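### 4.2 Service calls and early bearing wear

The records used in this section come from the Mutitz repair depot and cover front-loading washing machines brought in for noise, leaks, or failure to spin. Each machine was opened by the same procedure, and the outer tub, rear bearing, and shaft seal were examined before any part was replaced.
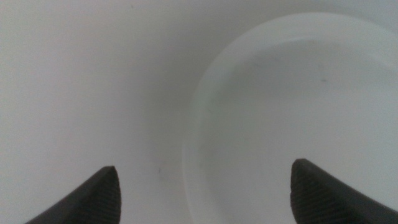
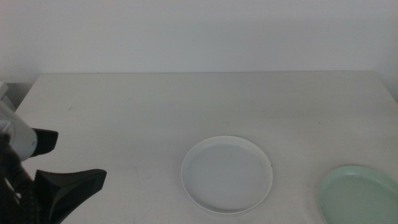

**Figure 9.** Translucent white dish on a pale surface (first panel); two plates on a white tabletop (second panel). Photos: Szulc.

Of the 140 machines in the sample, those from Gravemdale showed the heaviest scale on the drum spider and the inner face of the tub. Water in that district is hard, and few households there reported using a softener. Scale by itself did not predict bearing failure. Several heavily scaled machines had seals in good condition, and their bearings turned freely by hand once the belt was removed.

A stronger link was found with loading habits. Machines whose owners reported frequent single-item loads (bath mats, blankets, heavy coats) had more uneven wear on the bearing race than machines used for mixed loads. An unbalanced drum places a repeated side load on the rear bearing during the spin cycle. The control board is meant to limit spin speed under these conditions, but on older Kinton units the limit was applied late in the ramp, after the drum had already passed its rocking speed.

Seal condition was graded on a scale of 1 to 4, where 4 indicates a torn lip or visible rust on the shaft. Grades were assigned at teardown, with the usage form kept out of view. Machines graded 4 were excluded from the noise comparison in Section 4.3, as water had entered the bearing housing and the original cause of wear could no longer be separated from corrosion.

Two limits of the data should be noted. The usage forms rely on the owner's memory, and owners of failed machines may recall heavy loads more readily than others. The depot also receives few machines still under warranty, which are normally sent back through the seller. The sample therefore leans toward older units, and failure rates given here should not be read as rates for all machines in service. A follow-up using spin-cycle logs read directly from the control board would remove the first limit but not the second.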